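# Chapter 4: Reading a Site Before You Plant

Most planting failures are decided before the first hole is dug. A shrub that wants free-draining soil is put into heavy clay, or a tree that needs full sun ends up on the south side of a two-storey house, where it stands in shade all winter. This chapter deals with the site itself: soil, water, light and wind. Plant selection comes later, in Chapter 5.

Two gardens are used throughout. The first is the Henum block, a sloping suburban lot of 3,126 square metres with an old orchard at the bottom. The second is the courtyard at Rätsep, which is paved on three sides and gets most of its water from a single downpipe. They have little in common, and they were chosen for that.

By the end of the chapter you should be able to:

- take soil samples and sort them by texture
- find where water collects on a block and where it leaves
- draw a simple shade plan for summer and winter
- write up a site record that another gardener could use

## 4.1 Soil comes first

Soil texture is the share of sand, silt and clay in the mineral part of the soil. It changes very slowly, and no amount of digging over a weekend will alter it much. Structure is the way those particles clump together, and it can be improved or ruined within a season. Students often mix up the two words, so it is worth writing both definitions in the front of your notebook.

At Henum, Ieva Org dug test holes down the slope, each 400 mm deep. The upper holes were sandy loam all the way. Near the orchard the loam gave out at a shallow depth and the rest was grey clay, sticky enough to roll into a ribbon between finger and thumb. A grey colour usually means the soil stays waterlogged for part of the year.

Take your samples from below the mulch, and keep each one separate. Label them by hole and depth on the day you collect them. Unlabelled soil all looks the same by Sunday.

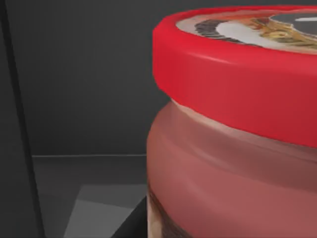 ## 4.2 Following the water

Visit the site during rain if you can. Walk it again the next morning and mark the spots that are still soft underfoot. On a slope, water moves through the soil as well as over it, and it often comes to the surface well below the place where it fell.

Paved sites behave differently. Shahab Parsa's survey of the Rätsep courtyard found that some 70 per cent of the roof water ran past the beds and straight into the drain. The beds were dry in November and the paving joints were full of moss. His first plan moved no plants at all - it only changed where the downpipe let out.

To test drainage, fill a test hole with water, let it empty, then fill it again and time the second fall. The first filling only wets the sides of the hole, so its time is not recorded. Table 4.1 gives the usual ranges for sand, loam and clay.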